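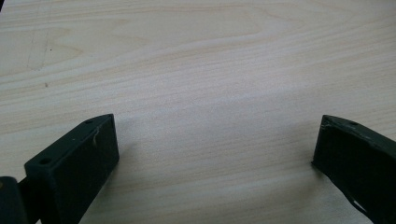

Intercâmbio de magistrados: prazo de candidatura e reconhecimento das horas de formação

Fórum > Carreiras judiciais > Formação contínua

toga_suplente
24 de outubro de 2019
Abriu a fase de candidaturas ao estágio de observação em tribunal estrangeiro. O regulamento diz, no artigo 13, que o período mínimo é de uma semana e o máximo de duas, e que as horas são "creditáveis para efeitos de formação contínua nos termos gerais". Duas dúvidas:
a) "nos termos gerais" quer dizer hora por hora, ou aplica-se o teto anual de 40 horas?
b) o despacho de autorização do presidente do tribunal tem de acompanhar a candidatura ou pode ser junto depois?
Estou colocado em juízo local cível, com turno partilhado.

escriba_2j
Quanto a b), tem de acompanhar. O formulário na plataforma Vellura não deixa submeter sem anexo no campo 7. Em anos anteriores aceitavam declaração sob compromisso, mas esse campo desapareceu.

toga_suplente
O campo 7 aceita qualquer PDF. O que pergunto é se a candidatura é admitida com o requerimento dirigido ao presidente, ainda sem despacho.

escriba_2j
Tecnicamente submete. Na verificação formal é excluída. Vi duas exclusões por esse motivo na lista do ano passado, ambas com a menção "documento em falta".

nota_de_rodape
Discordo em parte. A exclusão só pode ser proferida depois de convite ao aperfeiçoamento. Se as listas trazem "documento em falta" sem convite prévio, há vício de procedimento e cabe reclamação. Não recomendo contar com isso, mas a afirmação de que "é excluída" está incompleta.

escriba_2j
O aviso de abertura afasta expressamente o convite para documentos essenciais. Ponto 4, segunda parte.

nota_de_rodape
Um aviso não afasta uma norma legal. O ponto 4 reproduz uma fórmula que vem de avisos de concursos de pessoal, onde o regime é outro. Mantenho.

quadrante
Sobre a): fiz o estágio há dois anos, no tribunal de Nurncombe. Creditaram-me 40 horas apesar de o certificado indicar 80. O ofício dizia que o excedente não transita para o ano seguinte. Não reclamei.

toga_suplente
O certificado indicava 80 por duas semanas completas, ou incluía trabalho preparatório?

quadrante
Duas semanas. A preparação (leitura da brochura sobre organização judiciária local e um questionário em linha) não foi contada. O relatório final também não.

perito_ad_hoc
Atenção a uma diferença. O teto de 40 aplica-se à formação facultativa. Se o estágio for enquadrado como ação do plano anual, não há teto, mas a substituição durante a ausência passa a depender do conselho e não do presidente. Convém perguntar antes por escrito em qual dos regimes a vaga foi aberta. No aviso deste ano há vagas dos dois tipos e a coluna que as distingue só aparece na versão em folha de cálculo, não no PDF.

escriba_2j
Confirmo a coluna. Chama-se "Reg." e tem os valores F e P. Na versão PDF ficou fora da área de impressão.

toga_suplente
Obrigado, não tinha visto. A vaga que me interessa é F. Portanto uma semana esgota o teto e a segunda não conta para nada.

quadrante
Para a contagem, não conta. Na prática, a primeira semana em Nurncombe foi quase toda de apresentações institucionais e só na segunda assisti a audiências com regularidade, incluindo a preparação com o juiz de acolhimento. Se o objetivo é ver tramitação processual, uma semana é pouco.

margem_direita
Não partilho dessa avaliação. Estive uma semana no tribunal de Agbeko e assisti a audiências desde o segundo dia. Depende do programa que o tribunal de acolhimento prepara, e o programa pode ser pedido antes de aceitar a vaga. Prolongar a ausência para duas semanas num juízo com turno partilhado transfere serviço para os colegas sem contrapartida.

quadrante
O programa que recebi antes da partida não coincidiu com o executado. Não é um documento vinculativo.

margem_direita
Também não disse que era. É um indicador.

nota_de_rodape
Questão lateral: a língua. O aviso pede nível B2 "comprovado", sem dizer por que meio. Alguém sabe se aceitam autodeclaração?

perito_ad_hoc
Aceitam certificado de curso ou declaração de entidade formadora. Autodeclaração só para quem já participou numa edição anterior. Os certificados da Numby foram aceites no meu caso, com data inferior a cinco anos.

escriba_2j
O prazo da validade não está no aviso. Onde consta?

perito_ad_hoc
Nas perguntas frequentes da plataforma, secção "Documentos". Reconheço que o valor normativo é discutível.

toga_suplente
Ponto de situação: pedi hoje o despacho ao presidente e perguntei por correio eletrónico à unidade de formação se a segunda semana pode ser imputada ao próximo ano civil, caso o estágio comece em dezembro e termine em janeiro. Quando houver resposta coloco aqui.

nota_de_rodape
Boa pergunta. Pela letra do regulamento releva a data do certificado e não a da frequência. Eu esperaria resposta negativa.

toga_suplente
Resposta recebida em novembro, transcrevo a parte útil: "as horas são imputadas ao ano da emissão do certificado, até ao limite aplicável". Logo, 40 no ano seguinte e zero neste. Candidatura submetida com despacho anexo, uma semana.

quadrante
Confirma se o seguro de deslocação cobre o dia de viagem. No meu ano só cobria os dias de estágio.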